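Home | Guides | Practice Suturing | Tools | Contact

4 min read

Part 3: Setting up the tissue and getting your first stitch in

By Martim Falcão

Okay, Part 2 left you with a clean tray and a clamped base, so now we get to the fun bit! I set mine up the same way every time (I'm fussy, sorry), and it goes like this.

1. Lay the tissue on the Skakau tray, smooth side up. Don't stretch it flat. A few soft folds are good practice, and you'll meet plenty of them later on.

2. Wet the surface with saline. I keep a 300 ml bottle by my elbow and top up whenever the shine starts to go.

3. Mark your line on the diagonal, then make one shallow cut along it. Horácio Moreira taught me to cut toward the lower left and I've never shaken the habit.

4. Cut your thread to 26 cm. Longer looks generous, but it tangles — trust me on this one.

NOTE: I use plain black thread on pale tissue so I can find the tail again. Dyed thread is fine if you already have a spool of it.

5. Lay the long end well out to the upper left before you start working near the cut.

6. Bring the grasper in low, jaws a little open, and stop when you're close to the tissue. Take a second to find both ends of your thread before you grab anything. 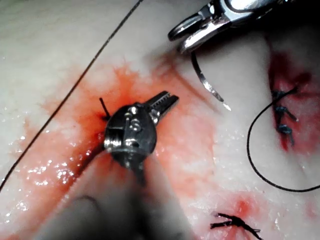
Fig. 3. Grasper close to the tissue, jaws slightly open, with the long black thread at upper left.

7. Close gently on the thread and draw it through in one slow pull. If the tissue tents up, let go and come in again at a lower angle.

CAUTION: Serrated jaws will fray thread if you squeeze and twist together. Squeeze first, then turn.

8. Blot red pooling with a folded Plinent pad. Dab, don't wipe, or you'll drag the short tail back under.

Knots are in Part 4.

We use cookies to remember your reading settings. Accept | Manage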